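Camora waterworks open day: notes on the filtration hall and pumping station

The Camora works opens to visitors once a year, in spring, and places are allotted by ballot. I went for the filtration hall, which was rebuilt after the old horizontal pressure filters were taken out of service. The tour also covered the intake, the contact tank and the pumping station, in that order, and ran for just under two hours.

Raw water is drawn from the river Jiron through two screened openings set at different depths. The upper one is used for most of the year. The lower one comes into use in summer, when algae near the surface would otherwise load the filters too quickly. Both discharge into a common chamber where coarse debris is raked out by a chain screen. The screen was running during our visit and is noisier than its size suggests. Hearing protection was offered at the door.

From the chamber the water goes by gravity to the flocculation basins. Coagulant is dosed at the inlet weir and mixed by the drop. There are no mechanical flash mixers, a saving in power that costs some control at low flow. The guide said dosing is trimmed by hand twice a shift from jar tests carried out in the laboratory next door, with the turbidity meter used as a check.

We were shown one such test. Six beakers were stirred fast for a minute, then slowly for fifteen, and left to settle. The third and fourth gave the best result. The laboratory is small and tidy, with the reagents on one wall and the sample log on the other.

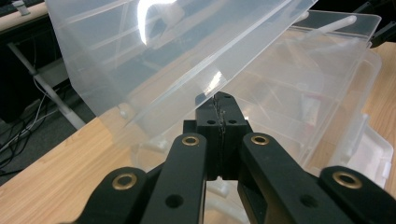
Camora, April

The filtration hall itself holds eight rapid gravity filters in two rows, with a pipe gallery between them. Each bed is anthracite over sand on a gravel support. Rated throughput is 483 cubic metres per hour per bed, although the beds are normally run well below this so that one can be out for washing and another for maintenance. Washing is by air scour followed by water, and is started on head loss or on elapsed time, whichever comes first.

A wash was carried out for us on bed five. The level was drawn down to just above the media, the air was put on for three minutes and the surface broke up evenly apart from one corner near the outlet. I asked about the corner. A nozzle is suspected and the bed is due to be emptied in the autumn. Wash water goes to a settling tank and the clear part is returned to the head of the works.

The contact tank is below ground and there is little to see of it apart from the hatches. It has a working volume of roughly 3000 cubic metres and is baffled to avoid short-circuiting. Chlorine is dosed as hypochlorite. The gas store was given up some years ago and the building now holds spare valves.

The pumping station was the last stop. Three Qian split-case pumps lift treated water to the service reservoir at Clirkville through a main laid in ductile iron. Two are duty and one is standby, rotated monthly. The older pump hall alongside has been kept, with one steam engine in place but not in working order. Its plate gives the engine number as 401. The paintwork is good and the brass has been lacquered, so it no longer needs polishing.

Practical points. Parking is on the grass by the sludge lagoons and is soft after rain. Flat shoes are required and the gallery stairs are steep, with an open grating. Photography is allowed except in the control room. Tea was served in the canteen and a process diagram was handed out on leaving; the one I was given still shows the old pressure filters. Ballot forms for next year are available from the gatehouse from January.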